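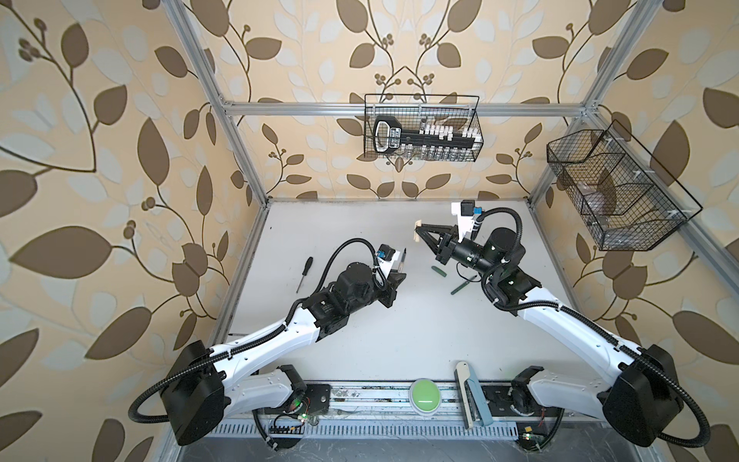 Leaf wallpaper on three sides, with brown berries.

I finished the third Kernar collection in February and I've been putting off writing about it, mostly because I liked the first two so much and this one is a bit of a slog.

The short version of the plot, for anyone who hasn't kept up. Jevon is back in the harbour town, the old council has gone, and his sister is running the lighthouse. The first issue covers all that in six pages. Then we get four issues of people talking in kitchens. I don't mind talking in comics, but the word balloons are so large that in places you can't see who is speaking.

The art is still by Abdelkrim Bennani, at least up to issue four. His water is very good. There's a double page of the tide coming in under the pier that I went back to several times, all done in two greens and a grey. He has trouble with horses, and the script keeps giving him horses. The fill-in artist on issue five isn't credited on the cover, only inside, in small type, and draws Jevon ten years younger with a different nose.

Colouring is flatter than before. I got out the first book to compare and the night scenes used to have some purple in them. Now they're plain blue.

Other things I read:

Naler, issue 3. Still the best thing on my pull list. The whole issue takes place on a broken lift and I didn't get bored. The letters page has come back too, which pleased me more than it should.

Gaber, the big hardback. It runs to 200 pages and the first 100 are reprints I already own in single issues. The new material is decent, especially the short one about the postman, but I can't tell anyone to buy it at full price if they have the originals. The binding is tight and you lose some of the drawing in the middle of the wider panels.

I've also started bagging up the older stuff from the spare room. I bought a pack of 200 bags and they're a few millimetres too narrow for anything from before the size change, so those are going back to the shop.

Next up is the Naler annual, if it arrives.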